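6.4 Handover fault (code 129)

Code 129 is raised when both grippers are closed on the same part and the opposing force stays over 23 N for longer than the release delay. The controller stops both arms, keeps the brakes on and leaves the grippers closed. The Plutow console shows the code on the cell page with the name of the arm that received the last release command.

CAUTION: Do not pull the part out by hand while code 129 is active. The arms can hold stored load through the part. A flexible part may spring free when one gripper opens.

CAUTION: The emergency stop removes arm power but does not open the grippers. Keep fingers away from the jaws until step 5 is complete.

Common causes

Release command sent before the receiving gripper reported a grip.
Slip on a smooth or clear part, followed by a second close command.
Wrist camera view blocked by a part standing close to the lens.
Grip width taught on a different part. Bottles, collars and handles each need their own entry in the Omance part table.

Before you start

You need operator rights on the console and a clear view into the cell from the front. Set the speed override to its lowest value. If the fault has come up more than once in the same shift, save the log before you clear anything; the log is overwritten at the next restart.

Recovery procedure

1. Press HOLD on the console. Confirm that both arms read STOPPED.

2. Open the force page and note the reading for each wrist. If either reading is over 93 N, stop and go to section 6.6.

3. Select the receiving arm as the one that keeps the part. If neither arm is clearly receiving, keep the part in the arm with the lower force reading.

4. Switch the other arm to compliant mode and wait for the force reading to settle.

5. Open the gripper on the compliant arm one increment at a time. Stop if the part begins to turn.

6. Jog the open gripper 100 mm straight back from the part. Do not rotate the wrist during this move.

7. Check the fixed and wrist camera views before moving the second arm. Look for loose parts on the floor, parts between the arms, and anything covering a wrist lens.

Fixed camera, both grippers on one item: 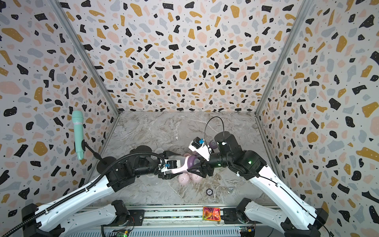
Fixed camera, clear part in the right gripper:
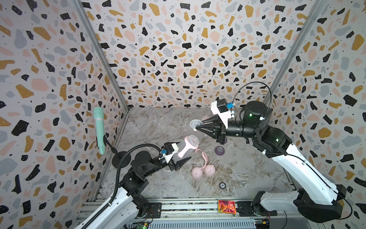
Wrist camera, clear cup close to the lens:

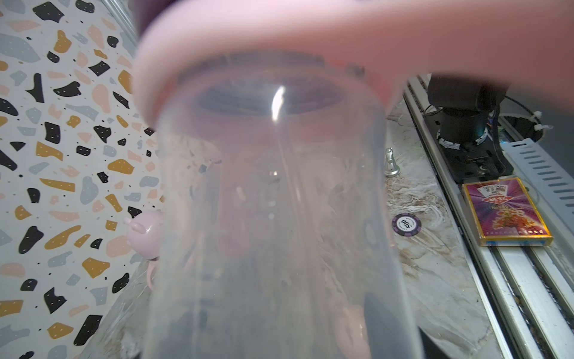 Wrist camera, bottle held by the other arm:
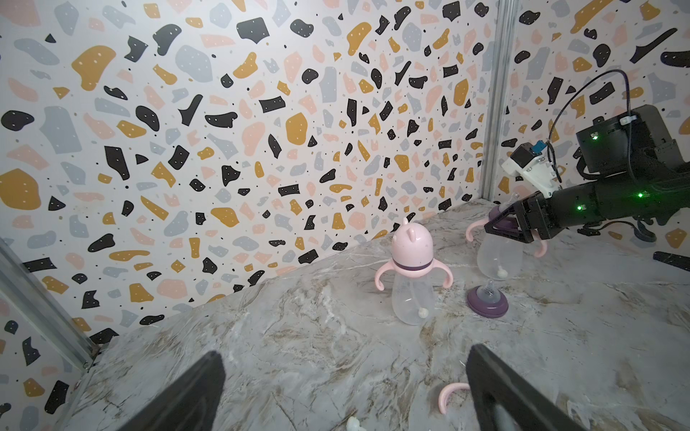
8. Lower the held part to the floor of the cell and open the gripper. If a standing part is in the way, choose another set-down point.

9. Send both arms to the park position, left arm first.

10. Lock out arm power and remove any loose parts by hand. Restore power and clear code 129 from the cell page.

Note: On cells with the Tavico gripper kit, repeat the zero-width check before the next run. The procedure is in section 4.2.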